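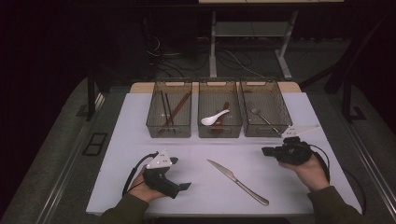 Figure 2. Cutlery sorting station. Three baskets stand along the back of the table, and the operator holds one gripper in each hand. A knife lies between the grippers.

4.3 Open-day sessions

We ran the sorting task in front of visitors at the Eltcombe open day on 30 July 2020. Each session began with a short demonstration by Daniyal Siddiqui, who worked with both hand-held grippers while a second team member explained the task. Visitors could then try it themselves in groups of up to 17.

The task uses chopsticks, spoons, forks and a knife, and the order of the items was left to the operator. Motion of both grippers was recorded with the Silix tracking software – the same version used in the lab study – and stored with the session number. We kept 247 recordings from the day. Recordings in which a visitor stopped to ask a question were kept but marked, and they are left out of the timing results in Section 5.

Visitors found the knife harder to pick up than the spoon. Several tried to lift it by the blade end first, then moved to the handle.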